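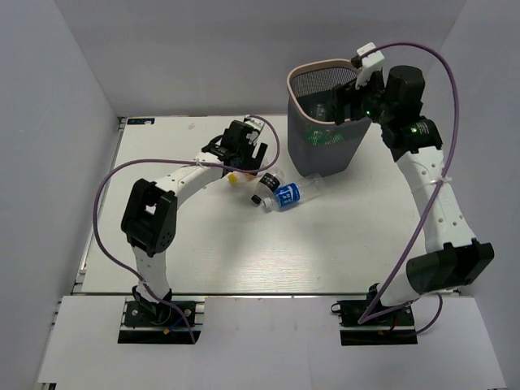

¡Hola! Somos Suvar, un taller pequeño que se dedica a algo muy poco glamuroso: el orden. Yo soy Bo-ram Sung y llevo esto con I-hsuan Chien desde que compartíamos mesa en Kiscombe (una mesa minúscula, por cierto, y siempre llena de botellas a medio beber).

Ayudamos a oficinas, aulas y talleres a decidir qué se queda encima de la mesa, qué se guarda y qué se tira. Hasta ahora hemos pasado por 72 espacios, y el más grande fue la sala de estudio de Norstead, con 300 puestos y una sola papelera en la puerta. ¡Una! Os podéis imaginar cómo estaban las mesas en mayo.

De ahí nos viene la manía con las papeleras. Nos gustan abiertas por arriba, sin tapa ni pedal, y al alcance de la mano – si hay que levantarse, la botella se queda donde está hasta el día siguiente. 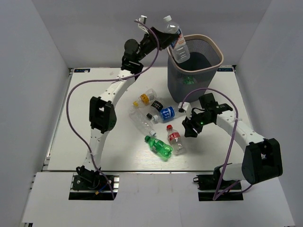 La botella, a punto para la papelera de rejilla.

Las visitas duran unos 30 minutos y las hacemos por la mañana, antes de que se llene todo. I-hsuan mira los muebles y yo los cacharros, y luego discutimos (con cariño) delante de un café. Si quieres que pasemos por tu sala, escríbenos o acércate al local de la calle Kwak y pregunta por cualquiera de las dos.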